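Povilas Sproģis
@povilas_pumdale

Moved the last of the wood into the shed at Pumdale this morning, so here's the thread on firewood I said I'd do. Mostly stacking and drying, a bit on buying. Long one.

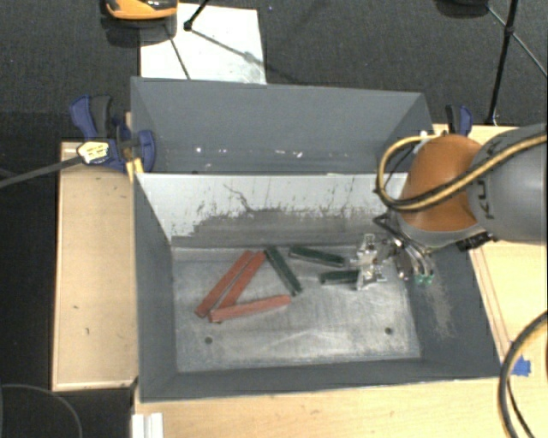 Red bars and green bars, lying at all angles.

1/ Everything below comes from heating one house with one stove for a good few winters. If you're on the coast or up in proper snow country, your drying times will be different to mine. Adjust.

2/ Things put down at angles take up more room than things laid side by side. That's the whole problem with buying wood by the loose load. A thrown load has a lot of air in it, and you're paying by volume.

3/ Ask the seller whether the price is for thrown or stacked. If they say "it's a trailer load", ask for the inside measurements of the trailer and how high they fill it. A decent seller will know. The one I use at Fledevville has it painted on the side of the trailer.

4/ My last load cost $677 delivered, split, mixed hardwood. I stacked it the next day and measured it. It came out a little under what I'd been told, but not enough to ring anyone over.

5/ Length matters more than people think. My firebox takes 32 cm at a squeeze, so I ask for 30 cm. Anything longer goes in a separate heap and gets recut, and recutting split wood is a miserable job. Measure your firebox before you order.

6/ Stacking. Get it off the ground first. I use old pallets, two deep against the shed wall with a hand's width behind for air. Wood sitting on dirt goes soft from the bottom row up and you won't notice until you get down to it.

7/ Ends: either put in posts or build a criss-cross tower at each end. Towers need your squarest pieces, so put those aside as you go. I've used star pickets for the last few years and they're quicker.

8/ Bark up or bark down? I've done both. Bark up on the top row if the stack is open to the weather. In the middle I just put each piece where it fits. I couldn't tell you there was any difference in the drying.

9/ Don't pack it too tight. There's an old saying that a mouse should get through but not the cat. I've got the mice, so I suppose I'm doing it right.

10/ Cover the top only. I wrapped a whole stack in a tarp my first year and peeled it off to find mould the full length of it. A sheet of roofing iron with a couple of bricks on it does the job and doesn't flap all night.

11/ Drying time. Pine I'd burn after one summer if it was split early. Dense hardwood gets two summers here. The really heavy stuff from the back paddock got three, and I wouldn't have wanted to burn it sooner.

12/ Moisture meters are cheap. Split a piece and test the fresh face, because the outside of an old log will read dry when the middle isn't. I want to see under 20 per cent. Take a few readings from different parts of the stack.

13/ If you haven't got a meter, knock two pieces together. Dry wood rings a bit, green wood thuds. Look for cracks in the ends too. It's a rough test but I used it for years.

14/ Keep a week's worth near the door and leave the rest outside. I used to bring in far more than that and we had beetles walking across the kitchen floor. My neighbour Issa keeps hers in an old bathtub on the verandah, which works very well and is easy to hose out.

15/ Kindling is its own job. I do a big box of it in December when the offcuts are bone dry, and that usually sees us through. A hatchet and a mallet is safer than swinging the hatchet. Leave the blade resting on the wood and tap it.

16/ Labelling. I write the month it was split on a scrap of board and nail it to the end of each row. You think you'll remember which row is older. I've burnt the wrong one twice.

17/ Splitter: I hired one from Piment Hire for the day. It was $139 and I got through everything that had been lying around since the storm. If you've only got a few logs, a maul and a couple of wedges will do. Wear glasses either way.

18/ Get the flue swept before you need the stove. I leave it too late every year and then wait with everyone else. Wet wood makes it worse, as the smoke is cooler and leaves more muck on the way up.

19/ Someone asked about painted or treated timber. No. Don't burn it, don't use it for kindling, and don't put the ash from it on the garden. If you can't tell what an offcut is, take it to the tip.

20/ Next job is fixing the shed gutter, which drips straight onto the end of the front row. If anyone has a way of patching old gal gutter that lasts longer than a year, let me know below.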